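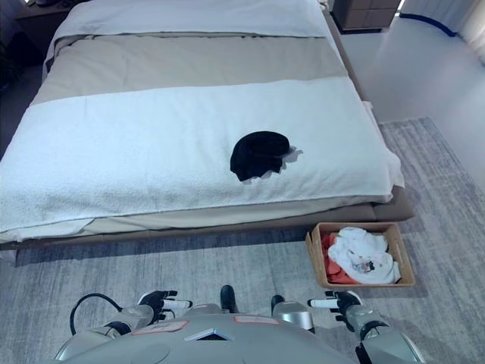

2025/4/29 周二，卧室间，Edik 项目

上午继续做床尾。Edik 这个项目说出去很体面，叫“居家织物使用与归置研究”，落到笔记本上就是：铺床，弄乱，再铺床，把脏衣服扔进篮子，再捡出来。我妈问过我最近忙什么，我说在做纺织品，她很满意，没有往下问。

先记铺法，免得下周又吵一遍。从床头往床尾：

- 白色那层（被子）叠过来，横着盖满床面宽度
- 米灰色床旗，从这边拉到那边
- 大白毛巾盖下半截，前边垂过床垫，右边也让它搭下去一点

Harsh Ahuja 坚持毛巾应该四边收齐，塞到床垫底下，像酒店。我说谁家的毛巾是塞着的。他说他家的。这件事先记为“有分歧”，按不塞的做。

毛巾放床尾的理由也补一笔，二月份的记录里居然没写。叠衣服要有个台面，床是全屋最大的台面，人人都在床上叠衣服，然后人人都抱怨被子上有线头和绒毛。铺一条毛巾，叠完拎起来抖一抖，线头跟着走。道理简单到写进报告都嫌薄，Ankit Goel 建议叫它“可移除中间层”，我同意了，因为这样能占满一行。

**毛巾本身**

用的是 Egilsson 那条大的。毛圈面朝上，有点颗粒感，东西放上去不滑。缺点是同样的原因：东西放上去也不肯走。小件在上面一拖，毛巾就跟着拱起来一道褶，推得越认真褶越高。今天试下来，小件要拿起来再放，不要拖。深色小件尤其要管，放白毛巾上看得清清楚楚，这是优点；抖完之后白毛巾上留下什么也看得清清楚楚，这就见仁见智了。

抖毛巾请到阳台去抖。上回有人在床边抖，全落在地毯上，那块地毯灰一道浅一道，落什么都看不出来，于是大家一致认为很干净。晚上吸尘器的尘盒持不同意见。

毛巾垂边的长度还没定。垂短了，坐一下就往上缩，露出底下浅色那条边；垂长了，弯腰拿篮子的时候膝盖会蹭到，一蹭就整条往下滑。暂时的标准是“盖住床垫边，不到地”。我知道这不叫标准。

**篮子**

藤编的，长方形，放床尾右手边的地毯上。位置试过好几处：

- 靠墙：好看，没人走过去。衣服最后都在床上。
- 床头柜旁边：半夜会踢到，Ankit 已代表全组踢过。
- 床尾正前：从门口进来第一脚就是它。
- 床尾右侧：目前最好，站着顺手，转身就到，不挡道。

定在床尾右侧，别再挪了。尤其不要为了“画面平衡”挪到左边，这里不是家居杂志。

篮子的问题在里面。藤条编口会勾薄针织，今天又勾了一次，损失一件居家T恤的下摆，主人是我，赔偿为零。要不要加内衬，三个人有三种意见：

Harsh：加，可拆，跟着衣服一起洗。
Ankit：不加，加了衬就看不见藤，那买藤的干什么。
我：谁的T恤谁有发言权。

内衬报价问了 Plandesov，做一只399，听完大家都转而支持 Ankit。后来想想，旧枕套剪开翻个边也能用，下午去找缝纫机。缝纫机在别组那边，去之前先想好拿什么换，上次是一盒饼干，这次行情可能涨了。

**分拣**

规则写得很漂亮：白的一堆，深色一堆，鲜艳的单独放。现实是篮子只有一个，什么先脱下来什么先进去，白的压着橘红的，橘红的贴着边，看起来相处融洽，进了洗衣机就不一定了。二月那次粉色事件之后，大家对橘红色织物有了敬畏心，敬畏了差不多一个礼拜。

今天定的办法：

1. 篮子只管收，不管分。
2. 分拣在床尾毛巾上做，倒出来，摊开，看标签。
3. 分完的直接拿走洗，不许再放回篮子“先搁一下”。
4. 掏口袋。掏口袋。

第四条写两遍是有原因的，参见洗衣机滤网里的那张纸巾，它现在分布在所有深色衣服上，十分均匀，比我们铺的任何一层都均匀。

洗涤还是用 Ernex，剂量杯不知道被谁拿去量米了，今天凭手感倒的。手感偏多，漂了两遍。请把杯子还回来，洗干净再还，还有别再用它量米。

**床架和边角**

灰褐色软包床架那圈边比床垫宽出来，好处是毛巾垂下来有东西托着，坏处是它也托灰。软包不能湿擦，Harsh 用黏毛滚筒滚了一圈，效果很好，滚筒用掉半卷。以后先用吸尘器的扁嘴，再滚。床架前沿跟地毯之间那条暗处容易积东西，铺完床请蹲下去看一眼。我今天蹲下去看了，找到一枚扣子、一截挂牌绳，还有上周开会时大家互相怀疑过的那支笔。对不起，Ankit。

两边的床头柜今天没动。右边那只木色的抽屉里放着备用床旗和枕套，取完请关上，床旗的流苏款不要再买了，夹在抽屉缝里特别像尾巴，来参观的小朋友会拽。左边那只颜色深，台面上有什么落灰都显，比地毯诚恳。上面的小东西谁放的谁收走，周五之前没人认领就归我，我先声明我的品味很宽。

**关于“弄乱”**

这部分比铺床难，没想到。让人把床弄得“像刚起床那样”，每个人弄出来的都像舞台布景，被角掀成一个优雅的三角。Harsh 掀的那个三角甚至是等边的。真正早上的床没有构图。后来改成真躺二十分钟，Ankit 自告奋勇，二十分钟到了叫不起来，于是样本的时长那一栏我如实填了“超出”。

弄乱衣服也一样。扔衣服这个动作，知道有人在看就会变得很讲究，抛物线都出来了。不如让人边打电话边扔，电话一通，什么讲究都没了，衣服落哪儿是哪儿，有进篮子的，有挂在篮子边上的，有停在毛巾正中间再也没人管的。这才像样。下次排两通电话，Harsh 打给他姐姐，据说那通电话够我们收齐一整天的数据。

表格顺手改了一下，原来“物品最终位置”只有“篮内”和“篮外”，现在加了一项“算是在篮子里吧”。Ankit 反对，说无法统计。我请他去看篮子边上搭着的那条袖子，他看了一会儿，没再说话，回来自己又加了一栏备注。

**耗时**

从毛巾铺好开始掐表，把一满篮子倒出来、分好、叠好、归位，我用了25分钟，其中有4分钟在找一只袜子的另一半。Harsh 的版本更快，原因是他把配不上对的直接卷成一团宣布成对。抽查不合格，成绩作废，他不服，申请下午重来。

叠法没有统一。我三折，Ankit 对折再卷，Harsh 看心情。先各叠各的，但是同一摞里只能有一种叠法，否则码高了往一边歪，最后倒在床旗上。床旗那一条别放东西，它表面滑，一摞上去半摞下来。要放就放在毛巾上，这也是铺毛巾的第二个理由，回头补进正文，让那一节看着厚一点。

**没解决的**

- 毛巾右侧垂边总是比左侧滑得快。怀疑床面有一点斜，也怀疑是我们都站在右边拽。明天换到左边叠半天看看，篮子不动。
- 白色织物摞在白色毛巾上，眼睛会花，有一块小方巾今天跟着毛巾一起被拎到阳台抖了，抖到楼下。已下楼捡回，重洗。考虑底下换一条有颜色的，不过那样深色又不显了。Harsh 提议两面双色，我让他先去问价，顺便也体会一下我问内衬时的心情。
- 地毯边缘和浅灰地面交界处，拖着篮子走会顶一下。请拎起来走。篮子有分量，两只手。
- 窗帘那边今天没顾上，下摆是不是该洗，留给下一个有勇气把它拆下来的人。

**下午要做**

找缝纫机，带饼干。内衬先做一个能套住编口的，不求好看。Egilsson 的毛巾再洗一遍，看毛圈倒不倒，洗前洗后各摸一把，手感这一栏别再填“还行”，上个月整列都是“还行”，没法写。

Ankit 下午4点以后不在，要他签字的单子提前拿给他，他躺着的时候也能签，我试过。

补：T恤下摆勾出来的那根线，Harsh 说剪掉就行，剪了，现在洞比原来大一圈。衣服已移交抹布类，归入“深色，单独洗”。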